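Home | Opinion | Columns | Archive | Contact

Two Demos Out of 80

By Beverley Maihi
November 5, 2020

I have read the Steslow kitchen paper twice now, and my favorite number in it is buried in a footnote. The headline result is that an arm trained on 663 demonstrations beat the same arm trained on nearly 2,000. Wonderful. Less work, better robot, everybody home by five.

The footnote says who picked the 663. Ross Strachan did, by eye, over most of September, throwing out any run that looked "hesitant." So the method has a name, an acronym and a Ross. Only the first two get shipped with the code.

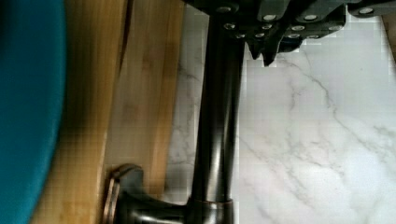

Can anyone else repeat the result? Only if they filter the demos the same way, and the paper gives one sentence to how that was done.

Kwesi Aryee at Tandthorpe tried. He took a batch of 80 runs, asked a colleague to sort them for hesitation, then sorted them himself. They disagreed on plenty — one man's hesitant is another man's careful, particularly close to a faucet or over a marble counter. In the end they both felt strongly about two.

I don't think the result is wrong. I think throwing out bad teaching probably helps, as anyone who had my algebra teacher could tell you. But if the taste of one tired person is doing the lifting, put it in the method section and measure it. Give three people the same pile and print all three scores.

Print this page | E-mail this article
Shares: 2 | Comments (0)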